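Unit 4: Soft Bodies – How Animals Get By Without Bones

797 views · 4 comments

Welcome back! This is my favorite unit of the course, and I hope some of that rubs off on you. Most of us grow up thinking of a body as meat hung on a skeleton, but an enormous share of animal life manages with no bones at all – worms, slugs, jellyfish, sea anemones and of course the octopus.

Hydrostats

Water barely compresses. Wrap muscle around a fluid-filled space, squeeze it in one direction, and it has to get longer in another. An earthworm does this segment by segment (watch one on damp soil after class, it's wonderful!). Your tongue works on a similar rule, with muscle itself standing in for the fluid, and so does an elephant's trunk.

Octopus arms

Each arm has muscle fibers running lengthwise, crosswise and at a slant. Lengthwise fibers shorten the arm, crosswise ones stretch it out, and the slanted ones twist it. Roughly two thirds of the animal's neurons sit in the arms, so a lot of the local control happens out there – the brain doesn't have to plan every bend.

Key terms: hydrostat, antagonistic muscles, mantle, sucker, chromatophore.

Reading for next week: the Sturnano course reader, page 363 to the end of the chapter. Bring 2 questions of your own.

A toy octopus, round head and stubby curled tentacles: 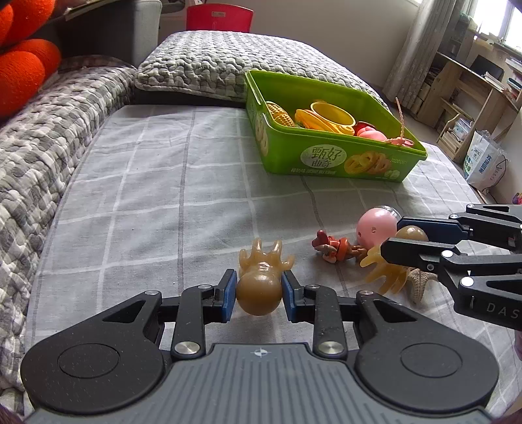
Before the May quiz

Be able to sketch a worm segment both long and thin and short and fat, and label which muscles are contracting in each.

2 shares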